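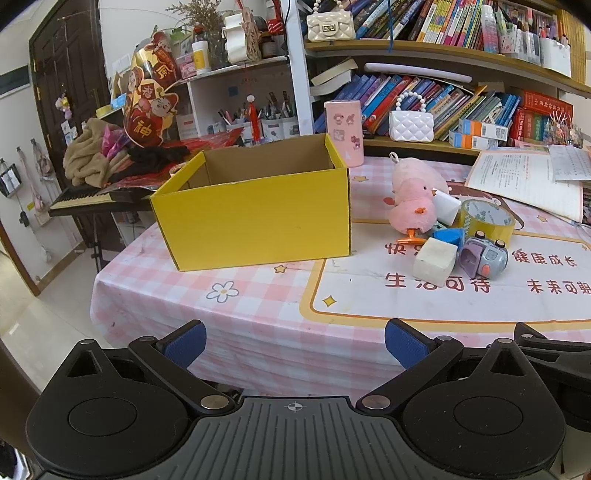 3. Materials and Coding

3.1 Table contents

Mixed packing at home differs from packing in a store or warehouse in that the contents are seldom of one kind. The households in the Tumholm sample packed at the same table where they ate, drew, and did schoolwork, and whatever those activities left on the table entered the pool of candidate items. Toys and packing supplies were therefore recorded in one inventory. On the table with the yellow box, a fluffy pink chick with orange feet stands within the same small cluster as a roll of clear yellowish packing tape, and a toy vehicle lies tipped over nearby. A coder working from a list of toys alone would miss the tape, and a coder working from a list of supplies would have nothing to say about the rest of the cluster. The inventory was drawn up from the table and not from a prior list, and an item was entered under the plainest name that both coders of that table accepted.

The sample consisted of 20 households, recruited through two elementary schools in Tumholm. Each household was asked to fill one open cardboard box with items to be kept and to leave on the table anything still in daily use. No instruction was given on order, on grouping, or on the use of tape. Boxes were supplied without lids and with the flaps unfolded. Households used their own tablecloth where they had one, and printed cloths were accepted. This decision was reconsidered during piloting in February, when coders reported that small pale items were harder to find against a printed ground. The cloths were kept, as replacing them would have required clearing the table before the session and would have removed the arrangement under study.

3.2 Item classes

Items were assigned to one of 3 classes following the Teshome scheme: play items, desk items, and packing supplies. Play items include plush toys, figures, vehicles, and blocks. Desk items include clips, booklets, loose paper, and writing tools. Packing supplies include tape, cutters, and spare cardboard. An item whose use could not be settled from its appearance was coded as unresolved and kept in the inventory, but it was left out of the class totals. Crumpled or flat items of a single color made up most of this group.

Two cases needed a written rule. The first was the utility cutter. Several households kept one with their pencils, which would place it among desk items. It was coded as a packing supply whenever a box was open on the same table. The second was the small printed box. A box with a character on it may hold a toy, may be a toy, or may be an empty package. Coders were told not to infer contents and to enter such items as small boxes, with a note on the print.

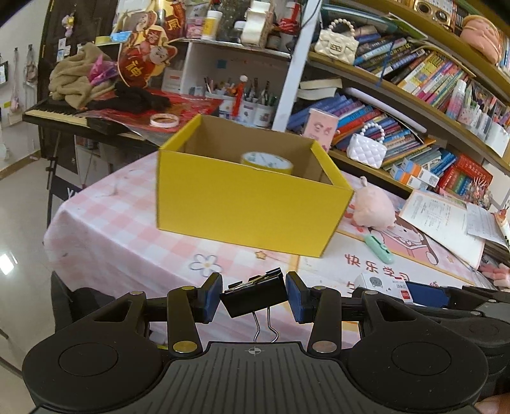 Figure 3. Open yellow box with a roll of tape inside. A black binder clip is in the foreground; a mint-green utility cutter lies in front of the plush toy.

Figure 3 shows all three classes at close range. The binder clip and the open booklet are desk items, the plush toy is a play item, and the tape and cutter are packing supplies. The loose sheet overlapping the booklet was entered separately from it. The books on the wooden bookshelf behind the table were excluded, as the inventory stops at the table edge.

3.3 Location codes

Location was coded at the moment of each view. The codes were in box, on table, and in transit, the last covering any item that was clear of both the box and the tabletop. Partial occlusion by the front wall of the box did not prevent an in-box code if the coder could identify the item from the visible portion. The roll in Figure 3 meets this condition. Items standing behind the box presented the opposite difficulty. The pink container with the cartoon print stands behind the right corner of the box and could be mistaken for something inside it when the front panel hides its base. Coders were required to consult a second view before assigning a location to any item in this position.

Location codes were treated as independent between views unless the order of the views was known from the session log. An item on the table in one view and in the box in another was not counted as a placement on that evidence alone, since supplies in particular may be taken out again when they are needed. With this restriction, the sessions yielded 1246 placements.

3.4 Grouping

An item was considered part of a group if it touched a neighbor or lay closer to it than its own longest side. The rule is taken from the Tullitent protocol, where it was applied to kitchen drawers, and it was carried over without change. It performs poorly for stacked paper. A stack has no meaningful neighbor distance between its sheets, and an item resting on top joins the stack under any threshold. Stacks were accordingly entered as one item, with separate entries only for a booklet or sheet that could be distinguished on top.

Disagreements over class or grouping were referred to Tomomi Shimada, who had not coded the session in question and who worked from the views without the household notes. Most referrals concerned the boundary between play items and desk items, chiefly erasers and pencil cases shaped like animals. These were coded by use where the session log recorded a use and were otherwise left unresolved. The full item list, with class and location for every entry, is distributed as part of the Endum supplement.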